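Coughlan Returns to Public View as Veltura Label Reopens

Jan 10, 2004

Sorcha Coughlan attended the opening of the Veltura showroom in Bremham last week, her first public appearance since her separation from the restaurateur Anton Molefe was filed in November. She arrived by the side entrance, stayed for the length of the presentation and left before dinner was served.

Coughlan, 41, founded Veltura with the pattern cutter Kanyarat Saengthong and has held the title of creative director since the first collection. The label suspended production last spring. The official reason was a dispute with a mill over a late delivery of wool crepe. Former staff give a different account, in which orders fell after two department stores reduced their eveningwear floors and the company could not cover its deposits.

The new collection has 109 pieces, a large number for a house of its size. Most are day clothes: straight coats, narrow skirts cut on the bias, and a group of jackets with a set-in sleeve and a dropped back seam. Eight evening dresses closed the presentation. Three of them reuse the beaded panels from the label's early work, taken out of storage and remounted on silk.

Saengthong supervised the fittings. "The panels are heavy and the old dresses pulled at the shoulder," she said. "We moved the weight to the waist. That took most of the summer."

Coughlan wore a gray coat from the collection over black trousers, with flat shoes and no jewelry. Her hair, worn long during the marriage, has been cut to the jaw. She spoke to buyers and declined to take questions from the press about Molefe.
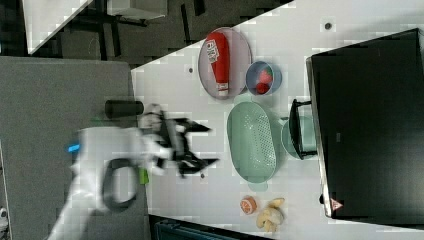
The terms of the separation have not been made public. Court filings show that the couple's house in Wumitwood is held in a trust set up before the wedding, and that its sale requires the consent of both parties. Molefe continues to live there. Coughlan has rented an apartment near the Veltura workroom under a lease that runs for two years.

The marriage drew attention from the start. Molefe had closed his first restaurant a month before the wedding and opened a larger one the following year with backing from several of Coughlan's clients. Her staff uniforms for the dining room, a collarless white jacket with a covered placket, were photographed as often as the food. The restaurant still uses them. A spokeswoman for Molefe said the uniforms belong to the business and would not comment further.

Whether the investors who supported both companies will remain with both is an open question. One of them, who asked not to be identified, attended the showing and placed a personal order for a coat. He said he had also eaten at the restaurant that week.

Veltura will sell the collection by appointment through the end of the season. Alterations are included in the price of the evening dresses and charged separately on everything else. Wholesale deliveries are planned for late summer, with a smaller group of knitwear to follow if the same mill can supply the yarn.

Coughlan is expected to travel with the collection. Saengthong will stay in Bremham to run the workroom, where the next set of patterns is already being graded.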